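Forkano opens rental of its bin picking kit to small workshops

Small workshops can now rent the Romitz bin picking kit by the month. Forkano, the company behind it, announced the new offer in January, and the first kits will go out to customers in spring. Until now the Romitz was only sold, and only together with a full installation by a partner firm.

The monthly price is 1795 euros. It includes the gripper, the camera with its mount, the small computer, the software and one day of training at the customer's place. The robot arm is not included. Forkano supports arms from several makers and gives a list on request, and customers who have no arm can rent one through a dealer, with a separate contract. The shortest rental is three months.

The kit is made for one kind of work: taking parts out of a bin where they lie in any position, and putting them down in another place. In many workshops this is still done by hand, often by the same person who also runs the machine. Silvia Vondráček, product manager at Forkano, told us that most of the requests last year came from firms with fewer than 20 people.

"They did not want a big cell with a fence and a conveyor," she said. "They had one bin, one type of part, and a person who was tired of bending down. For this we had nothing to offer before, or we had something too expensive."

What is in the box

The Romitz comes in two cases. The heavier one weighs 39 kilograms, so it needs two people to carry it. The camera is fixed on a stand next to the bin or above it and does not travel with the arm. Forkano says this was chosen to keep the wrist light and to leave only the gripper cables on the arm. The customer has to find a good place for the stand, and in a narrow workshop this can take some patience.

The software has 135 part shapes already in its library. Most of them are simple: bars, blocks, rings, short tubes, brackets. A new part can be added from a drawing file, or by showing the part to the camera from several sides. Adding a simple part from a drawing took us less than a coffee break. Adding a bent bracket by camera took much longer, and we had to repeat it twice.

The user interface runs in a web browser. It is available in English, German, Czech and Vietnamese, and French is promised for later this year. The start and stop of the arm remain on the arm's own pendant, so the operator has two screens to look after. We would prefer to have everything in one place, but Forkano answered that the safety functions must stay with the maker of the arm.

A morning with the kit

We were invited to see the kit at Fiketti, a firm which builds and repairs feeding equipment and which works as a test partner for Forkano. The task was a plain one. Rectangular blocks in two colours, reddish-brown and dark green, had to be picked from a sheet-metal bin. The bin had a divider, and the blocks were in the larger part of it.

Blocks of this kind look easy. For the camera they are not so easy as they look, especially in a used metal bin. A worn floor reflects the light in some places and not in others, and a hole in the floor can be taken for a dark part. Mỹ Dương, who is responsible for the trials at Fiketti, said that they did not want a new bin for this reason.

"Our customers have old bins," she said. "If I test with a nice clean one, I learn nothing about their workshop."

According to her notes, Fiketti has made 2569 picks with the rental version of the kit. She did not want to publish the success rate before the trials are finished, and we respect this, although for a buyer it would be the most interesting number. She was open about the weak points. Two blocks which lie side by side with very little space between them are sometimes seen as one large block. A block in a corner, leaning on a wall, can be seen well enough but not always reached, because the fingers need room on both sides. In this case the software leaves the block for later and takes another one first. If only such blocks remain, it stops and asks for help.

During our visit it asked for help once. Ms Dương moved the block a little with her hand, after she had stopped the arm, and the work continued. She would like to have a function which pushes the block out of the corner by itself. Ms Vondráček confirmed that this function is in preparation, but she gave no date.

We also noticed that the arm was rather slow. Fiketti keeps the speed low for the trials, and the kit can go faster if the risk assessment of the customer allows it. The assessment is the duty of the customer and is not a part of the rental. Forkano provides a form to begin with, in the same four languages as the interface.

What to ask before signing

The rental contract is four pages long and easy to read. Three points should be checked with care. The first is wear: the finger pads are a consumable and only two pairs are included, and after this the customer pays for new ones. The second is the training day, which must be used in the first month or it is lost. The third is the end of the contract. The kit must be sent back in its original cases, and a missing case is charged in full.

Customers who decide to buy the kit later get half of the paid rent back from the price, for up to six months of rent. This seems fair to us – but it is worth having it in writing, as it is mentioned only in the brochure and not in the contract we have seen.

There is some competition. Kong, a younger supplier, has offered a similar kit for rent since last autumn, with a suction gripper in place of fingers. Suction works well with flat and clean surfaces and needs less room in the corners. For rough or oily parts the fingers of the Romitz should be the safer choice. We have not been able to compare the two with the same parts, and Kong did not reply to our questions before this text was finished.

Orders for the Romitz rental are open now. Forkano plans to show the kit at its own premises every month, from nine o'clock until noon, and visitors may bring their own parts in a small box. Registration is by e-mail, and the parts should be free of oil. The trials at Fiketti go on until the summer, with the same bin and with more kinds of parts.

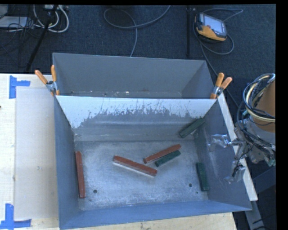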